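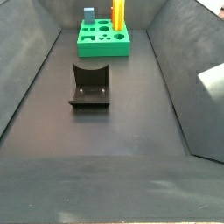 Beat Kaufmann wrote to ask why we still sell shape sorters one block and one set of pieces at a time, when most suppliers bundle them with six other toys. A sorter is used up by lost pieces. Sold singly, it can be kept complete, and that is the basis of the company.

About Flulevitz

Posted in June by the Flulevitz office
12 shares | 2 comments

Flulevitz supplies sorting and fitting toys to preschools, toy libraries and therapy rooms. The catalog has 167 items, most of them blocks with shaped holes and the pieces that go into them. Round, oval, square, arch and hexagonal holes are standard across the Gotholm line. The Lis line uses fewer shapes and larger pieces.

Each sorter is checked before shipping. Every piece is passed through its own hole and then tried in the neighboring ones. A piece that enters the wrong hole is rejected. Edges are checked by hand.

Replacement pieces are sold individually by shape and color. Orders of 50 or more pieces ship from the Prundside warehouse; smaller orders ship from the office. Please quote the item number on the base of the block.

Cleaning: warm water and mild soap. Do not soak. Dry the block with the holes facing down.

We use cookies to remember your order list. Accept | Settings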